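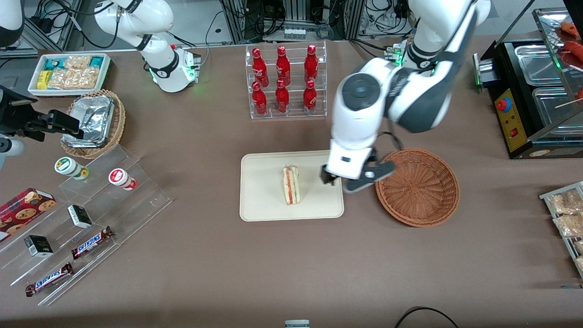
Clear acrylic keeps vanishing from the planner's obstacle map

Nunard Community > Arms and Grippers > Motion Planning
4 min read

We use cookies to remember your login and which threads you have read. Accept or manage your settings.

Clementina Tavares

Hello everyone, and sorry in advance for the length, I have been going round in circles with this since Tuesday. We have a two-armed cell set out like a snack counter, and the left arm's job is to take the sandwich off the beige tray and put it in the empty wicker basket beside it. Planning is done in Giria, and the obstacle map is built from depth by Kelex.

My trouble is the clear acrylic. The red bottles on the two-tier rack show up beautifully in the map, but the rack they stand on comes and goes, and the stepped shelf is worse -- I get the snacks floating in mid-air with nothing under them. Giria then quite happily plans the elbow or a finger through what it thinks is empty space. I stop it by hand every time, so nothing has been broken yet, but I can't leave it running like this.

I have tried turning the depth confidence threshold down, which filled the map with speckle, and padding every obstacle by 15 mm, which meant the gripper could no longer find a way in to the sandwich at all. Is there a sensible middle way? I'd be grateful for any pointers, even if it's just the right page of the manual!

mattock_ll

put masking tape on the acrylic. works for us

Sumaiya Thambiah

Hello Clementina, and please don't apologise, I lost most of May to this very thing. Tape will do for an afternoon's testing, but I would stop asking the depth camera to see the acrylic in the first place. Measure the rack and the shelf, make a plain box model for each (the shelf is only a few boxes going up like stairs), and add them to Giria as fixed obstacles. Then tell Kelex to leave those volumes alone, so it isn't forever clearing away what you've just put in. I pad mine by 3 mm and leave everything else unpadded, and the gripper gets in nicely.

The catch is that somebody will nudge the stand, and then your boxes are in the wrong place. I run a short check before each job: the arm goes up to a looking-down pose, the wrist camera takes one view, and the software fits the front edge of the stand to the model. If it's out by more than 13 mm it stops and asks. You do need to mask your own fingers out of that view, or they'll go into the map as obstacles -- I did this once and the arm refused to move at all, quite rightly I suppose.

The whole check takes around 320 milliseconds on our machine once the arm is still, so it's cheap enough to leave on.

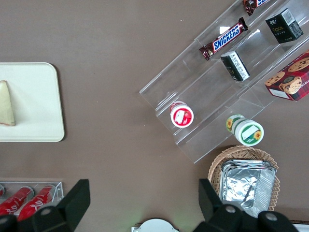 Clementina Tavares

Thank you so much, this is lovely and clear. Do the fixed boxes have to be entered separately for each arm?

Sumaiya Thambiah

Enter them once, in the shared world frame, and both arms will plan against them. The padding is set per arm though, so remember to change it in both places. If you're on the older Bonsu driver, restart it afterwards or it will keep using the old value.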